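Galería: la mesa de juego de Allora
10/25/22

¡Por fin abrimos este rincón de la página! Llevábamos desde mayo queriendo enseñar la comidita de juguete que hemos ido juntando en el taller de Drutcombe, y entre unas cosas y otras se nos fue el verano entero. La colección ya pasa de 80 piezas (frutas, panes, pescados, cajitas, cubiertos) y lo que más nos gusta es poner la mesa con ellas, como si fuera a venir gente a comer.

La idea de la mesa Allora es muy sencilla: un mantel liso, un individual, un plato y a jugar. Probamos con manteles de flores y de cuadros y eran preciosos, pero la comida se perdía entre tanto dibujo. Con el fondo negro los colores saltan. ¡Qué diferencia! El rojo de un tomate parece otro rojo. 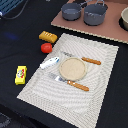
Los individuales tejidos son nuestra debilidad. Tenemos 11, casi todos en tonos crudos, y el relieve de la trama es lo primero que tocan los niños cuando se sientan. El plato beige es de los que más usamos: liso, con un poquito de borde, y le va bien cualquier cosa que le pongas encima.

Los cubiertos con mango de madera se llevan los elogios de los mayores. Pesan lo justo y quedan muy bonitos junto al blanco del individual.

El pescadito blanco y azul es el favorito absoluto de la casa. Unas veces es la cena, otras es el invitado, y una tarde fue capitán de barco durante toda la merienda.

También el panecillo dorado tiene su público, por los cortes de arriba, que le dan aire de panadería de verdad. Con el tomate al lado ya hay medio bocadillo hecho, y en la cajita amarilla cada cual ve lo que quiere: mantequilla, queso, una chocolatina...

Para la próxima tanda queremos sacar el desayuno completo y la frutería Tai, que ocupa ella sola 9 cajones. Si vais a pasar por Hivport, allí montaremos la mesa grande con 200 piezas entre las nuestras y las prestadas. ¡Venid con hambre de jugar!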